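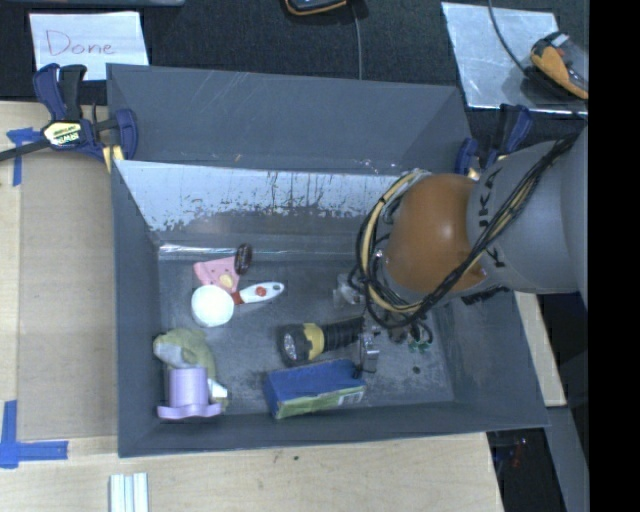
Gray bin with worn lining along the back wall.

Reports > Grants > Ornwood Reuse Room > Progress to December

Prepared by Reginald Ostrowski for the Hellik Fund

The reuse room in Ornwood takes in household goods, checks them and passes them on at no charge. This report covers the second half of the grant period.

We gave out 668 items to local households, up from 108 in the first half. Most of the increase came from kitchenware and children's bedding after we moved opening time to 4 p.m. The morning session was poorly attended and we dropped it in the second month.

Spending

Of the 3,000 dollars released for this period, the largest share went on shelving and the electrical tester. Van rental cost more than planned. We covered the difference from the printing line, so there are no new leaflets this year. The Zukuria storage unit is paid through the end of the lease.

Donations

Good bedding is still short. We turned away a lot of mattresses and large wardrobes that we have no way to move. Sem Van Beek rewrote the intake sheet so donors are asked about size before they drive over, and refusals at the door have dropped. The sheet is now in two languages.

Damaged items remain a problem. Glassware often arrives wrapped in one sheet of newspaper. We have asked the drop-off points to hand out boxes.

Repairs

The repair evening started late. The first bench was too low for lamp work and had to be raised. We aimed for 40 repaired items and finished with fewer, mainly small appliances waiting on parts. Those will carry over.

Next period

We plan to open a second collection point on the Lưu side of town and to train two more people on the tester. The lease for that space is not signed yet. We ask that the unspent training money be carried forward.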